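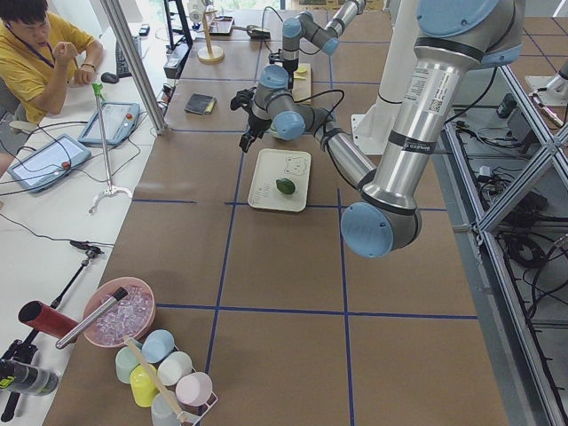
# Your grocery app does not know what you want for dinner

22/01/2020

My supermarket has started telling me what I like. Every time I open the Kodura app to order milk, there's a row at the top called "Picked for you," and every time it has picked me something I bought last week. Paper towels, mostly. I have 17 rolls in the hall closet, and the app has concluded that I'm a paper towel enthusiast.

I bring this up because the company put out a cheerful announcement last fall saying that its new meal planner would "end the six o'clock question." You tell it how many people you feed and what you won't eat, and it fills your week and your cart in one go. I've used it since September. The six o'clock question is alive and well at my house. What has changed is that I now ask it while standing over a bag of fennel.

To be fair, the fennel was a good idea on paper. Somebody decided that households like mine ought to eat more of it, and a recipe for sausage and fennel turned up on a Tuesday's worth of plans with a nice green check mark beside it. The check mark meant "quick." The recipe took an hour and 9 minutes, and I'm not slow with a knife. When I looked closer, the time printed on the card began after everything had been washed and chopped. By that measure I can build a house in an afternoon.

My neighbor Natsumi Imai likes the planner a great deal and thinks I'm being sour. She has two kids and a long drive, and she says that having any list at all is better than wandering the aisles at the end of the day. I believe her. But when I asked how many of the planned meals she cooks as written, she laughed and said maybe the pasta. The rest she swaps out. So the planner gives her a list, she throws most of it away, and she writes a new one in the gaps. A notepad on the fridge would do the same job, and it wouldn't suggest premium mustard.

The mustard is where I get suspicious. Stultar makes it, and it has appeared in my plan in a chicken dish, a potato salad, a dressing and, once, a soup. I own three jars. I can't prove that anyone paid for its place in the soup, and the help page says only that recipes are chosen "with our partners in mind." I'd like to know a little more about those partners before I let them cook for me. If a cookbook did this, we'd call it a brochure and leave it in the dentist's waiting room.

Then there's the claim about savings. The app keeps a running total in the corner of the screen, and mine currently says I've saved 259 dollars. Compared to what? I went through my bank statements one evening and my food spending has gone up since the fall. The total seems to count every discount on every item, including the items I never would have bought. By that math, a man who fills his garage with half-price kayaks is getting rich.

People who defend these planners always tell me about waste. Plan the week, they say, and you'll throw out less. It sounds right, and I wanted it to be true. At my house the waste just moved. I used to lose half a bag of salad now and then. These days I lose the other three quarters of the fennel, most of a bunch of dill, and whatever comes in a tub too large for the two spoonfuls the recipe calls for — buttermilk is the worst offender. The app could plan a second meal around the leftover buttermilk. In all these months it has done so once, for pancakes, on a week when I had told it we'd be away.

I don't think the idea is hopeless. My friend Teodor Matei cooked in a small restaurant for years, and he plans his family's meals by opening the refrigerator first and thinking second. He starts with the thing that's closest to going bad. The app boasts of 3000 recipes and can't do that, for the plain reason that it never sees the inside of my refrigerator. It only sees the register. I asked him if he'd want a planner that could look in there, and he said he'd rather it stayed out.

I'm keeping the app for the milk, and for the heavy stuff I don't want to carry up the stairs. I've turned off the meal plans twice now. They came back after the last update — with a lentil dish, marked quick, and a jar of mustard already in the cart.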